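Bundomholm Ferry Timetables: Data Card

Version 2

Summary

The Bundomholm Ferry Timetables collection contains transcriptions of 174 printed timetable sheets issued for the passenger and freight crossings between Bundomholm and Zavdale. The sheets were posted at the two landings and at shops along the shore. Each record gives the departures listed on one sheet, together with the fares, notices and seasonal rules printed beside them. The collection is intended for transport historians, local researchers and anyone studying how small public services were announced to their users.

The dataset is maintained by the Mirkbridge Local Records Office. The responsible editor is Embla Halvorsen.

Contents

sheets.csv: one row per sheet, with 20 fields
departures.csv: one row per printed departure, linked to its sheet
notices.txt: full text of all printed notices, in sheet order
stops.csv: names of landings, with spelling variants
changes.txt: corrections made after the first release

All files are in UTF-8. Fields are separated by commas and empty fields are left blank. The value "illegible" is used only where ink is present but cannot be read.

Source material

The larger part of the sheets comes from the Iyengar bequest, a family collection of shipping papers held at Mirkbridge. The remainder was copied from bound office volumes kept at Zavdale. Sheets that exist only as newspaper reprints are excluded, as are handwritten drafts. Where two copies of the same sheet survive, the cleaner copy was transcribed and the other is noted in the field second_copy.

Transcription rules

Times are recorded as printed in the field time_printed and in 24-hour form in the field time_24. Several early sheets distinguish morning from afternoon by typeface alone, with afternoon times set in bold. In these cases the conversion follows the key printed at the foot of the sheet. If the foot has been trimmed away, time_24 is left blank.

Place names keep the spelling of the sheet. The file stops.csv links each spelling to a standard form. Users who wish to group records by landing should join on stop_id and should not rely on the printed name.

Pencil additions are recorded in a separate field, pencil_note. Many of them appear to be the work of clerks correcting a sheet until a new one could be printed, and they often show the service that was really run. They have not been merged with the printed times.

Two transcribers worked on each sheet independently. Differences between their versions were settled by the editor against the paper original.

Known limitations

Coverage is uneven. Winter sheets are fewer than summer sheets, and for some winters only the February issue survives. The absence of a sheet must not be read as the absence of a service.

Fares are given in the currency and units of the sheet. No conversion or adjustment for inflation has been attempted. Freight rates for livestock are recorded per head except on the oldest sheets, where the unit is not stated.

The timetables record planned departures. They say nothing about delay, cancellation for ice, or the number of passengers carried.

Copying and page images

Page images are not part of this release but may be ordered from the office. A separate note on copying is available to institutions that hold similar sheets and wish to contribute to the next version. 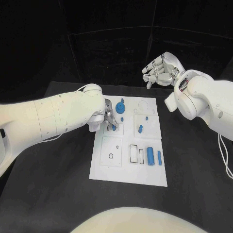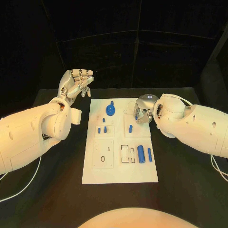
Timetable sheets submitted for inclusion should be copied flat, one sheet to an image, with all margins showing. The margins matter because printers' marks, issue numbers and the key to bold type are often placed close to the edge of the paper. A pale sheet should be laid on a dark surface, so that its outline is as plain as that of the white board against the dark tabletop in the two pictures. Sheets printed on colored stock may be laid on either a dark or a light ground. Folded sheets should be opened fully, and pasted slips should be copied once in place and once lifted, if the paste has already given way. Slips that are still firmly attached should be left alone.

Checks

Every departure was tested for order within its column, and 100 departures were then drawn at random and compared again with the paper. Errors found in this way are listed in changes.txt with the sheet number and the corrected value.

Terms of use

The transcriptions may be copied and reused for any purpose, provided that the Mirkbridge Local Records Office is credited and the version number is given. Corrections should be sent to the editor in writing, quoting the sheet_id and the field concerned.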